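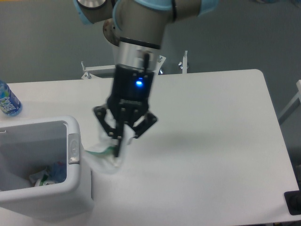
Robotic arm with a black three-fingered gripper, over a white table

How to take notes in a screening and turn them into a short review

These steps are for a 420-word review, the length we run for new releases on the Jarkier film pages. They work for longer pieces as well, but the short ones are where people get stuck, usually with eleven pages of notes and no first line.

Before the film

Read as little as you can. The title, the running time and the director's name are enough. If you have been sent a press kit, leave it closed until you have a draft. You will need it later for spellings and credits.

Take a small notebook with stiff covers and two pens. Ruled paper is no use in the dark. Don't use your phone, even with the brightness turned down. The people behind you can still see it.

Sit where you would normally sit. If you always choose the back row, a front-row seat will give you a different film.

During the film

Write large, and write one note to a page if you have to. Put your left thumb on the paper beside the last line you wrote and start the next one below it. This sounds fussy, but it stops you writing over your own notes.

Keep to things you won't be able to look up afterwards. That means a line of dialogue, how a cut or a camera move works, the moment when the audience laughed or went quiet, and the point at which you first got bored. Plot can be rebuilt later from memory or from the kit. Boredom can't.

If a line of dialogue seems worth quoting, write down the exact words and put a box round them. If you only caught part of it, don't box it. Anything without a box should be treated as a paraphrase and kept out of quotation marks.

Stop writing when the film gets good. Simão Vieira came back from Drison, a ghost story set on a ferry, with 2 words for the whole last half hour ("engine room"). His review of that section was the best part of the piece.

Straight afterwards

Find somewhere to sit down within the hour. Copy out anything you can't read easily, while you can still guess at it. Then close the notebook and write five sentences from memory:

1. What the film is about, for someone who has never heard of it.
2. What it seems to be trying to do.
3. The scene you remember best.
4. What didn't work.
5. Who might like it.

Number 3 is the one to spend time on. Most first drafts describe the opening, as that is where the notes are thickest. The scene you remember is more useful to the reader and it will often give you your first paragraph.

Writing the draft

Start with the scene, or with a plain statement about the film. Avoid starting with the history of the genre, the director's career or your journey to the cinema.

Give the plot no more than a quarter of the space, so a little over a hundred words. Stop at the point where the story turns. For most films that is before the half-hour mark. With Dandness we stopped when the sisters get to the house, and nobody wrote in to say they were confused -- although two people did write in about the spelling of the house.

Next comes your main point. Say it once, then give evidence. If you think the film is slow, name the scene that drags and say what happens in it. If you think an actor is good, describe something they do. Words like "gripping", "stunning" and "flawed" can nearly always be crossed out and replaced with an example.

Put one thing against your own view. A bad film may have a good score or a decent supporting performance, and it is fair to mention it. Keep it to a sentence or two.

End when you have run out of things to say. You don't need a verdict line, as the star rating sits directly above the text.

Cutting to length

A first draft usually comes out at 500 words or more. Cut in this order: adverbs, plot, comparisons with other films, jokes. Leave comparisons in only if the reader doesn't need to have seen the other film to follow them.

Check the following against the press kit or the closing credits: names with their accents, character names, running time, certificate and release month. In her review of Guerreiro, Leonor Falcão credited the editor with the photography, and the correction ran longer than the sentence it was correcting.

Read it aloud once. Mark any sentence where you run out of breath and split it.

Filing

Copy goes to Judite Simões by 5 in the afternoon. Put the word count at the top, and note any spoilers you have left in on purpose, so that they aren't taken out by mistake. Keep the notebook until the review has been up for a month.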